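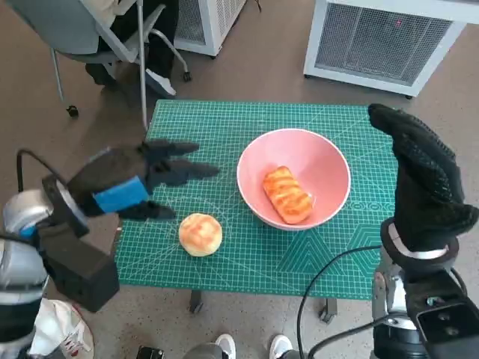
Robots and Chores, Week 5: Can They Do It Yet?

Hi all! These are my notes from the first half of class, cleaned up a bit (and with the tangent about my dishwasher taken out). Bring them to section, we'll use them again when we get to factory work.

The question I want you to carry around this week is a plain one: can a machine do a chore you'd pay somebody to do? I don't mean once, on a good afternoon, with an engineer hovering. I mean every morning in a kitchen it has never seen before.

My favorite test case is bread and a bowl. Pick up a bun, put it in the bowl, take it out again. A toddler can manage it, mostly! But think about what the hand has to sort out. A bun is light and squashy and no two are the same shape. Squeeze too hard and you've got crumbs, too soft and it rolls off. And the bowl has a rim that gets in the way of your fingers right when you need them.
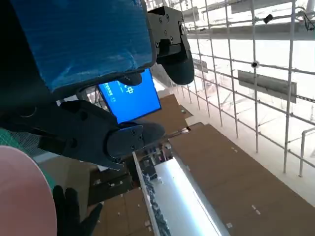 Then there's the seeing part. A camera up high gives you the whole table, but the hand blocks the view just as it closes in. A camera down by the wrist gets in close, only now the background swings around every time the arm moves. Most people I know end up wanting both, and then they have to get the two to agree — a headache we'll save for the Parport reading.

Now, numbers. In the Pluvemness exercise you'll get a log of 293 tries at one pick-and-place chore, and 179 of them are marked as successes. Before you look at anything else, write down whether you'd let that machine set your table. Then read how "success" was defined and see if you change your mind. (I did, twice.)

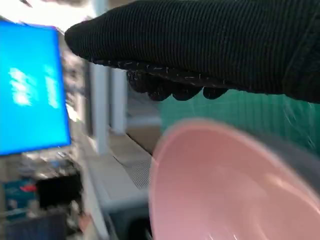

Dark ribbed fabric over the gripper, with the pink bowl close by.

On coverings: a bare metal fingertip is easy to clean and lousy at holding a pastry. Cloth and rubber grip better, but they pick up lint and wear out, and somebody has to wash them if food is involved. Adjoa Essien's chapter in the Annan reader is good on this, go straight to the part on gloves.

For section, pick 3 chores from your own home and rank them from easiest to hardest for a machine. Folding towels is taken, I'm doing that one myself. If the Clalladico link asks for a password, email me and I'll send you the file.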